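2022-03-24

Glaze notebook, test kiln in the back room. Continuing the lavender-gray series for the Narkaretti tableware order. I write it a bit longer than usual, so that whoever fires next week does not need to call me.

## Where we were

The old recipe (page 36 of the green book) was good until December. Then we opened the new sack of feldspar from Grilport and the color moved to the blue side. Also small pinholes on the rims, mostly on the bowls. I wrote at that time "probably the new sack" and did nothing more, which was lazy of me. We had still a bucket of the old mix and used it until it was finished.

Now the bucket is finished and the problem is back on the table.

What I wanted to learn from this firing:

- is the blue from the feldspar, or from the cobalt carbonate which we weighed on the small scale with the weak battery
- do the pinholes disappear with a slower end of the firing
- can we sieve only one time and save the work

## Mixing

I made two batches of 483 g dry each. Batch A has the new feldspar, everything else as in the book. Batch B has the rest of the old feldspar, which I found in the jar behind the whiting. It was just enough, so batch B can not be repeated. Please do not look for more of it.

New battery in the small scale before weighing. I checked it with the brass weight and it was good. The cobalt I weighed on paper, not in the cup, because the cup always keeps a little on the wall.

Sieved with the 80 mesh. Batch A passed easily. Batch B had some hard lumps, from the age of the material I think, and I had to press them with the rubber rib. After that I let both stand overnight with the lid on. In the morning batch A was settled very hard on the bottom, like a stone. Batch B was soft. I did not expect a difference here. Added a little bentonite slurry to A and stirred long, then it stayed up.

This is a change from the book! If A comes out different, it can be also the bentonite. I noted it on the lid.

## Dipping

Test tiles first, then two small bowls for each batch, then one large plate from each. Three seconds for everything, counted aloud. The plates I held with the tongs and touched up the tong marks with the brush. The bowls I dipped by hand, foot ring waxed the evening before.

Batch A felt thicker on the second bowl. I should have stirred between the pieces, I know this and still forgot it. The second A bowl is therefore not a fair test and I marked it with an iron dot under the foot.

Do not trust the color of the raw glaze. Raw A and raw B looked the same pinkish white and this says nothing.

## Firing

Program 2 on the kiln, with my change at the end: slower in the last part, and then a hold of fifteen minutes. Top shelf A, middle shelf B, and one tile of each exchanged between the shelves so that we can see if the position matters. Cones on both shelves.

The kiln sounded normal. One relay clicks more than the others, the same one as before. I still think we should order a spare from Thaweesak before it fails in the middle of a full load. The price is nothing compared with one lost firing.

Switched off in the evening and left closed. I opened the next morning, when the display was below 80, and with gloves.

## Results

Cones: top shelf bent a little more than the middle. It was always so with this kiln, but the difference is now bigger than I remember. Somebody should look at the top element.

Tiles: A is bluer than B on both shelves. So the position is not the reason, and the scale is also not the reason, because both have the same weighed cobalt. It is the feldspar, or the bentonite, and I believe the feldspar.

Pinholes: none on the tiles. On the bowls one, on the marked A bowl, near the rim. The slow end helps, I would keep it in the program.

Plates: I put them next to the older pieces from the shelf and compared in daylight and under the lamp. What we want for the order is pale and quiet, with the rim only slightly darker than the middle and no spots or clouds on the flat part. With B I am satisfied. With A I am not, the rim is too blue and under the lamp it looks cold.

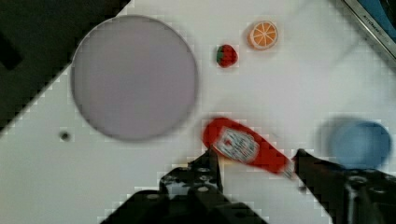

## What next

1. Order a small bag of the other feldspar which Grilport offers and compare it before we buy a full sack. Ask for the analysis sheet in writing.
2. Repeat batch A without bentonite, to close this question. Tiles only, no plates.
3. Try A with a little less cobalt. I would begin with one tenth less. If the blue goes away and the gray stays, we have a cheap solution.
4. Sieve two times. One time is not enough, I found a dark speck on the B tile which was surely a cobalt grain.
5. Ask Narkaretti how much difference they accept between deliveries. They have the old plates in use and will put the new ones in the same stack.

The stock list is in the file called Allow, second sheet. I have entered the used material, also the bentonite. The old feldspar is now at zero and I have crossed out the jar.

Open question for myself: the settling of A. If the new feldspar has less soluble sodium, or more, the slurry would behave differently, but I do not remember in which direction. Look this up before the next mixing.

The wax is almost empty too. Half a can, maybe less.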